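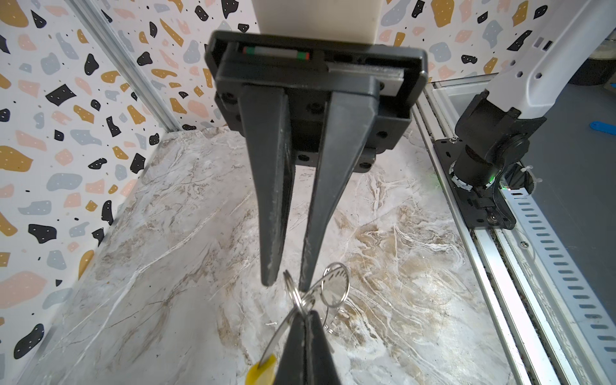 Keys on split rings. The big silver ring has a smaller one looped below it.

How Does a Key Ring Hold On?
by Shaimaa Nasr

Grown-ups trust key rings a lot. They hang the house on one, and the bike lock, and the shed, then drop the whole jangling bunch into a bag and forget about it. Should they? A key ring has no knot, no glue and no button. It even has a gap in it, on purpose. I wanted to know why the keys don't slide right out, and I didn't want to take anybody's word for it.

One wire, two laps

The proper name is a split ring. At first glance it looks like two thin rings stacked together, and plenty of people will tell you that's what it is. Get one and check. Put your fingertip on one end of the wire and follow it. You go once around, and instead of getting back to where you began you find yourself on the other layer. Keep going and you reach the second end. It's a single piece of wire that has been wound into a flat coil, usually with close to two full turns.

That coil is the whole secret. To get on, a key has to be pushed into the gap at one end and slid along between the layers until it pops out at the other end. To get off, it has to make the same trip again. A key rattling around in your pocket gets bumped in every direction, and the chances of it being bumped into the tiny gap and then steered along the whole path are very small.

Very small is different from zero, so don't believe a package that says "never."

Why it snaps shut

Most split rings are made of steel that acts like a spring. Pull the layers apart a little and the metal bends. Let go and it returns to its old shape. Scientists call this being elastic, which sounds like a word for waistbands, but it works for steel too.

There's a limit. Pull the layers too far and the wire stays bent. Now there is a wide gap where the tight one used to be, and you've made yourself a worse key ring. You can test this cheaply with a metal paper clip. Open it a tiny bit and let go: it goes back. Open it a lot and let go: it doesn't. The paper clip and the key ring are having the same problem.

Thick rings are harder to open than thin rings of the same size. Whoever told you that you only need the right trick has probably not met a really thick one.

Do the tricks work?

There are lots of tips for opening a split ring without hurting your fingernails. I tried some of the popular ones at my kitchen table.

The coin. Slide the edge of a thin coin between the layers and twist. It works, if you can get the coin in to begin with, and getting it in is the hard part. Half the time my coin shot across the room.

The staple remover. This is the kind with little curved jaws. Squeeze it so that the points push in between the layers. It works well on small and medium rings. On a thick ring it just slipped. The points are sharp, so have an adult with you for this one.

Soap. Somebody told me to rub soap on the ring. Soap makes things slippery, and slippery is the last thing you want when you're trying to grip something. It did help the key slide along once it was already on. I'd skip it, because my keys smelled of lavender for a week.

Your teeth. No. Teeth are expensive and you only get two sets.

Big ring, small ring

Take a look at a few bunches of keys and you'll often find more than one ring. A common way to do it is a large ring with smaller ones hooked onto it. People give different reasons. Some say it keeps the keys tidy. I have my doubts, having seen a lot of bunches and never a tidy one.

A better reason is sorting. You could put the school keys on one small ring and the home keys on another, and hang both from the large one. When a friend needs to borrow the home keys, one small ring comes off and everything else stays where it is.

The bad news is that every extra ring is another gap. If the small ring gets bent open, the keys on it can escape, even when the large ring is perfect. A chain of rings is only as good as its worst ring, so check the little ones too.

What about the colored part?

The part of a key you hold is called the head, or the bow. The long part that goes into the lock is the blade. On some keys the head is plain metal and on others it's plastic, like the yellow one at the top of this page.

Does yellow mean anything? People love a secret code, and you may hear that yellow is for the front door, or red is for danger. There is no rule like that for everybody. Color is there to help you tell one key from another, and the meaning is whatever the owner decides. If you paint a dot of nail polish on your own key, you've made a code as good as any other.

Plastic heads can also be more comfortable to turn than thin metal ones. Whether plastic lasts as long is another question. The hole is where to look. If the plastic around it is getting thin or has a crack, the key may drop off even though the ring is doing its job.

A number on a label

My new key ring came from Myung, the hardware store near me. The ring is made by a company called Hetia, and the card said "Holds 900 grams!" with an exclamation mark.

Let's be suspicious for a minute. Holds 900 grams for how long? A second? A year? Hanging still, or bouncing on the end of a backpack? The card didn't say. It might be perfectly true, but a number by itself doesn't tell you much until you know how it was measured.

I don't own anything that could test a ring for a year. What I did was open and close it 100 times with the staple remover, then compare it with a second one straight out of the packet. The one I had worked on showed a gap you could see from the side. The fresh one didn't. Both still held my keys when I shook them. So I know that opening a ring over and over can bend it, at least this kind of ring with this kind of tool. I don't know what would happen after another 100, because I got bored and my thumb hurt.

One ring is a small test, by the way. If you want to argue with my result, get some rings and do it again. I'd like to hear what you find.

Try it yourself

You need:
a split ring
an old key that no longer opens anything
a paper clip
a piece of string as long as your arm
an adult to help with stiff rings

1. Trace the wire with your fingertip from one end to the other. How many times did you go around?
2. Put the key on the ring. Watch where it goes as it slides between the layers.
3. Tie the string to the ring and swing it gently outdoors, away from people and windows. Did the key come off?
4. Bend the paper clip into a single loop so the ends touch, hang the key on it, and swing it the same way.
5. Before step 4, write down what you think will happen. Afterward, leave your guess as it is, even if it was wrong.

Words to know

Split ring: a ring made from one wire wound into a flat coil.
Bow: the head of a key, the part you hold.
Blade: the long part of a key that goes into the lock.
Elastic: able to bend and then go back to its first shape.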